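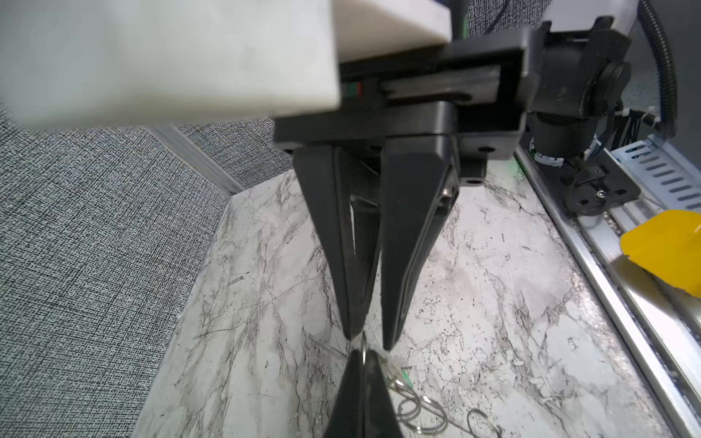

6. Tagging keys and first issue

Do this after the Cleltent register is set up (section 5) and before any keys go out. Allow an afternoon. Longer if the old keys are in a biscuit tin, which they usually are.

You need: tags, split rings, the small rings from the bag marked SPARES, a fine permanent marker, the paper log, a computer logged in as keyholder admin.

6.1 Sort the keys

1. Tip everything out. One pile per door. Unknowns in their own pile, leave till last.
2. Try every key in its lock. Don't trust the old labels.
3. Bent or cracked keys: out. Don't issue them, don't get copies cut from them either.
4. Write the door number on a scrap of tape and stick it on the key for now.

Note: master keys do not go in the register with the rest. Separate sheet, see 8.

6.2 Fit the rings

1. Open the split ring with a thumbnail or a ring tool. A knife works but slips.
2. Key on first, then the tag. Turn until both are all the way round and the ring shuts flat.
3. Small rings only where the tag hole is too tight for the big one. Keep the chain short, long ones catch in drawers.
4. Tug test. Pull key and tag apart, firmly. If the ring gaps, bin it. 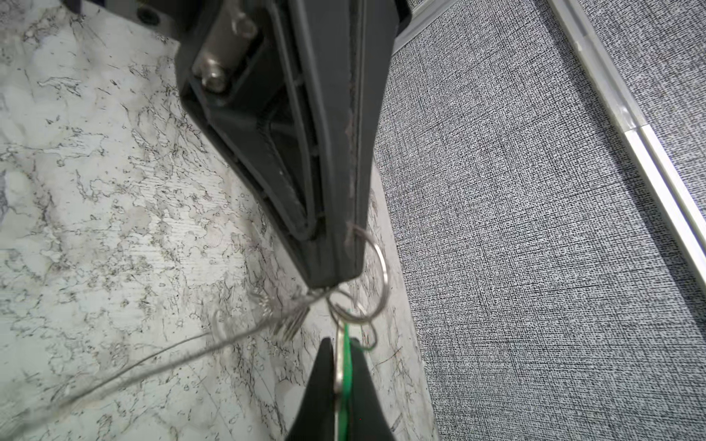 Large split ring with smaller rings and chain.

CAUTION: never put the building name or address on a tag. Number only. This includes the back of the tag.

6.3 Number and enter

1. Start at 10. Numbers below that are held for masters.
2. Write the number on the tag, let the ink dry, then type it in. Same order every time.
3. Two keys for one door get two numbers. Not 27a and 27b, the register drops the letter and you end up with duplicates.
4. Press Save after each key. The page times out and does not warn you. We lost most of the Promelcombe list that way in May.

Note: if error 924 comes up, the number is already taken. Search for it, check the tag, change whichever is wrong. Do not press Overwrite.

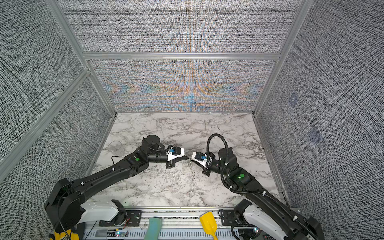 6.4 Issue

1. Find the person in the register. Not there? Add them first, under Holders.
2. Pick the key number. Check it against the tag in your hand.
3. Holder signs the paper log as well. Yes both. The paper is what you'll want when the network is down.
4. Set a return date. Leaving it blank means no reminder goes out.

Returns are the same thing backwards. Look at the tag when it comes back, if the number is wearing off go over it there and then.

6.5 Lost keys

Mark as Lost, not Deleted. Deleted frees up the number and teh old key may well turn up. Tell whoever runs the locks the same day. Don't reissue a lost number, even if the door has a new lock. 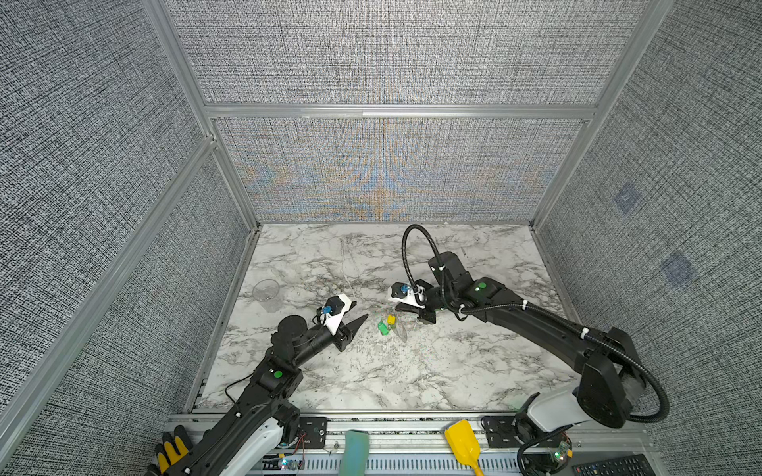

Tromska reports that marker rubs off their tags by spring and asks for stamped ones instead. Stamped tags are fine. Leblanc type, same hole size, numbers entered exactly as in 6.3. Don't mix stamped and written on one board, people read them differently and hang them on the wrong hook.

Next: section 7, hooks and cabinet layout.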